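Chapter 6
Trying Out Grippers: How to Compare Two Hands Fairly

In this chapter
Why the task comes before the tool
Choosing objects that tell you something
Fingertip pads and jaw shape
Hand-held grippers and what they can stand in for
Writing up a comparison someone else can repeat

6.1 Before you pick anything up

If you have worked your way through Chapter 5, you now know how to read a gripper data sheet, and you may be feeling rather pleased with yourself. You can find the stroke, the closing force and the payload, and you can tell which of those numbers were measured at the fingertip and which were measured somewhere more flattering. I am glad. Now please put the data sheet in a drawer for a while, as we are going to spend this whole chapter with our hands on the equipment.

The two authors of this book learned to compare grippers in quite different places. Stela Zamfir started out on a packing line, where a gripper was good if the boxes kept moving and bad if somebody had to walk over to it. I came from a teaching lab, where a gripper was good if it survived the spring term. When we first sat down to write a test plan together, it took us most of May to agree on what "better" meant, and I have come to think that this was time well spent. (Stela remembers it as a good deal longer than May.)

So let us begin where we finally agreed to begin, with the task. A comparison between two grippers always happens on some job or other, even when the report forgets to mention it. A pair of wide jaws may look splendid on a carton and hopeless on a pencil. If your report only says that Gripper A beat Gripper B, your reader will want to know what was being picked up, from what kind of surface, how close together the things were standing, and who or what was doing the moving. You should want to know those things too, preferably before you start.

For most of this chapter our job will be a humble one: plastic cups on a white table, with a bunch of artificial flowers for company. Cups are cheap, they stack, they tip over if you bump them, and they come in colors that make your notes easy to read. "Missed the yellow one, touched the red one on the way out" is a perfectly good line in a lab book. The flowers earn their place by being awkward. They have thin stems at one end and a wide, soft head at the other, and a gripper that is happy with one end may make a mess of the other.
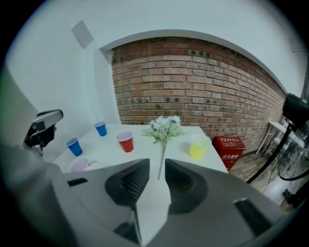 Why would anyone test a gripper by hand when the finished machine will be an arm?

Holding the gripper yourself lets you study the jaws and pads before the arm adds its own limits. An arm has joints that run out of travel, a controller with settings of its own, and a mounting plate that may sit a little crooked. A person can bring the same fingers to the same cup from a dozen directions in a few minutes, and quickly get a feel for which ones work. The price is that people correct their mistakes without noticing, so results gathered by hand need to be checked on the arm later on.

6.2 Setting out the objects

I would like you to be fussy about the table. Students often pour all their care into the gripper and then scatter the objects any old way, and the spread in their results turns out to come mostly from the scattering. Decide on a layout, draw it on paper, and go back to the drawing between trials.

A useful layout has some easy picks and some hard ones. An easy pick is a cup standing by itself with plenty of clear table on all sides. A hard pick is a cup with a neighbor, where one of your fingers has to slide down into a gap. In the test plan Stela and I settled on, which we call the Kulness layout after the building where we first used it, each session includes both kinds. We also place at least one cup close to the table's edge, so that the tester has to think about where the back of the gripper is going to end up.

There is one more thing to settle, and that is the order. If you always try Gripper A first, then Gripper B gets a tester who has already warmed up on the layout. Swap the order every session. It is a small nuisance and it removes a large argument.

How many trials do you need? More than you would like. In our own course we ask for 24 picks per gripper as a first look, which fits into an afternoon and will show you any large difference. For small differences you will need many more. The longest comparison we describe in this book, the Zurov and Duvis pad study in Section 6.5, ran to 1,000 picks with each set of pads, 1,000 for Zurov and 1,000 for Duvis, and even then there were two object types where we could not tell them apart.

6.3 Looking closely at the fingertips

Most of what makes a gripper good or bad at small objects happens in the last bit of the finger. The motor, the housing and the linkage matter a great deal to the person who has to pay for them or repair them, but the cup only ever meets the pad. It is worth looking at your pads under a good lamp before every session, and again afterward.

Ridges and grooves are common on pads meant for general work. They give the pad somewhere to bend, and under light pressure they can help it settle against a curved wall. They also collect dust, and they wear unevenly if most of your picks use the same part of the finger. A smooth pad is easier to wipe down and may do better on a flat, clean surface. You will find people with strong feelings on both sides, and I would encourage you to listen politely and then run the trials.
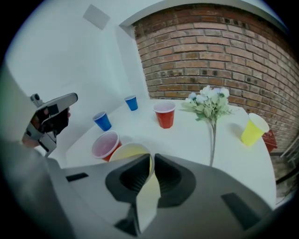 The shape behind the pad deserves just as much of your attention. A pad with a hollow in it can wrap partway around a round object and share the load over a wider patch. The same hollow can leave a thin stem rattling about with very little holding it, unless the tips come together properly. This is why we like to mix wide things and narrow things in one test. A hollow pad that looks wonderful on the cups may lose all its lead the moment you ask it for a flower stem, and you would never have found that out from cups alone.

Now, a word about the rim. When you pick up an open cup you have a choice. You can close around the outside, or you can put one finger inside and pinch the wall. The outside grasp needs a wide opening but is forgiving about position. The wall pinch needs hardly any opening at all, and is a real blessing when the cups are close together, but it asks for a steadier hand and it puts all the force on one thin piece of plastic. Please write down which grasp was used on each trial. I have read reports (I have written one, to my embarrassment) where the two were lumped together under "success," and the result was a number that described neither.

6.4 Two hands, two grippers

Sooner or later you will want to try a task that takes two grippers. Passing a cup from one to the other is the usual first exercise, and stacking with one hand while the other holds the bottom cup steady comes soon after. Both are a pleasure to watch once they go well, and both make a comparison harder – you now have two tools and a good many ways for them to get in each other's way.

Our advice is to change one side at a time. Keep the left gripper the same through the whole session and switch only the right, then do it the other way around. If you change both at once and the results improve, you will have learned something cheerful but not very useful.

You should also think about how the motion is going to be recorded. One choice is a camera that rides on the gripper and sees what the fingers see. Another is a printed marker fixed to the gripper and watched by a camera elsewhere in the room. The first travels with you and sees the objects at close range, though the fingers may hide part of what you care about. The second can give you a clear position for the whole tool, provided that a marker stays in view. Many teams use both together and are glad of the second opinion.

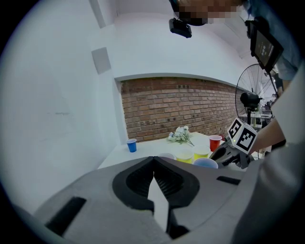
Whichever method you choose, record a short check at the start of every session. Touch the tip of each gripper to the same marked spot on the table, hold it still while you count slowly to five, and then carry on. If your position data drifts, that little pause will help you see it. We borrowed this habit from the Cârstea test notes, which we quote at more length in Chapter 9, and it has saved me from at least one very confident and very wrong conclusion.

The tester's comfort belongs in your plan as well. A hand-held gripper feels like nothing for the first few picks and like a bucket of water by the end of the hour. Tired wrists come in lower and slower, and they bump things. We stop for a rest after 38 picks, a number that Stela arrived at by watching my handwriting in the lab book get worse, and we note the time of each break beside the trial number.

6.5 A worked comparison: Zurov pads and Duvis pads

With all of that in hand, we can follow one comparison from beginning to end. The question came from a group of second-year students who had been given two sets of pads that fit the same fingers, and who wanted to know which to leave on for the rest of the term. It sounds like a question with a one-word reply. As you will see, they first had to decide which objects they cared about most, and that took them two meetings and a fair amount of cake.

Eluned Owen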